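Today I finally cleaned out the big grey bin in our workshop. I put it off since January, so a short thread about it.

It is a deep one with sloping sides, bought second-hand from a small firm named Risari. I paid 40 pounds and carried it home with a friend, in the rain.

First lesson: sloping sides are good for the hands and bad for the back. You can reach everything, but you must bend over the rim for a long time.

I used warm water, a soft brush and a little washing soda. No strong cleaner, please. Last year I tried one from Skiller and the smell stayed in the room for 17 days.

The dust came off quickly. The scratches on the floor of the bin stay where they are. I have read many tips about polishing them away and I don't believe in any of them.

For wiping I like a bright cloth. A grey cloth in a grey bin is very easy to forget, and then you find it in winter.

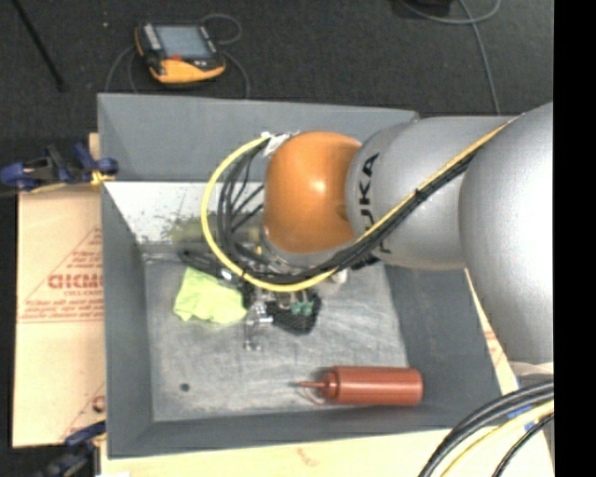 Lime green is my favourite for this. I bought a pack of 38 from Ouellet and I wash them at low heat, without softener, because softener makes them slide over the water.

One question to people who know more than me: do you keep such a bin directly on boards, or do you put something between? Mine stands on pale boards and I am a little afraid of marks.

Tomorrow the shelves. They are worse. If you have advice for old glue on metal, I read all the replies, only slowly.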